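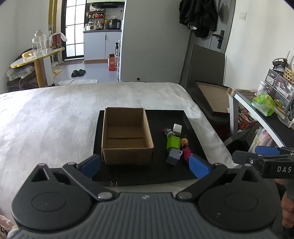

Toys and an open box on a tray, with the kitchen behind.

The great toy clear-out: does one box do it?

Every autumn somebody tells us that the answer to toy clutter is a box. This year it is the turn of Clandura, whose leaflet has gone through most doors in Bustcombe and promises a tidy home in 20 minutes. You put everything small into one cardboard box, you close the flaps, and you feel better.

We have our doubts. A box with nothing in it looks very persuasive. Put it next to a little heap of dolls and cubes and you would think the job was as good as done. But the small stuff has a way of coming straight back out, usually by teatime, and usually all over the bed.

The leaflet does have one idea worth stealing, and that is the tray. Sorting on top of a fluffy white blanket is asking for trouble, as anyone who has gone looking for a doll's shoe in one will know. A flat black tray gives you a hard edge to work to, and pale things show up on it. Any old tray will do. Clandura would like to sell you theirs for 900 pence, which sounds less than nine pounds until you think about it.

We are less sure about the rule that toys should be sorted by colour. Where does a troll-like doll with teal and pink hair go? In with the pink doll, or with the green cube figure, which is nearly teal if you squint? Children sort by who is friends with whom, and they will undo your system the moment your back is turned.

Then there is the matter of the rest of the room. The leaflet says to start with the toys and the rest will follow. Will it? Jars on the kitchen shelf do not follow anything, and slippers stay on the floor until they are wanted – that is what slippers are for.

If you have toys to pass on, the Sukprasert Hall swap table is open again on 13 October 2018. Clean toys only, please, and no boxes marked "misc". There were 139 items left over in January and they all had to be taken home again. Entry is 99p, with tea on top if you want it. Books go to the Valo Room as before, through the side door.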